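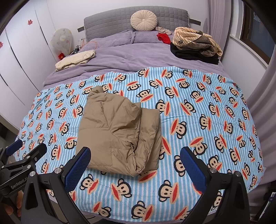 Sterkel Process Heat Department, Writing Circle

Second Shift

Manju Kandpal got to the dairy before the sun reached the collectors. The mirrors were still parked face down, 641 of them, and the steam drum was at the pressure of an empty kettle.

"Row 19 is stuck again," Vilmos said over the radio.

She walked out with the hand crank. The grease in the gearbox had gone stiff overnight, as it did every November, and it took both arms to get the first turn. After that it moved easily. She set the row to match its neighbors and wiped her hands on the grass.

At eight the boiler man, Lalit Kashyap, came to look at the gauge. He had run the gas boiler for most of his life and did not trust anything that stopped working at night.

"How much is that?" he asked.

"Enough for the bottle washer."

"And the pasteurizer?"

"Wait for noon."

He brought a chair out and waited. He ate his lunch there. When the clouds came over he looked at her, and she looked at the gauge. The needle dropped a little and stayed.

At noon Lalit folded the chair, went inside, and turned the gas down himself. He left the pilot lit.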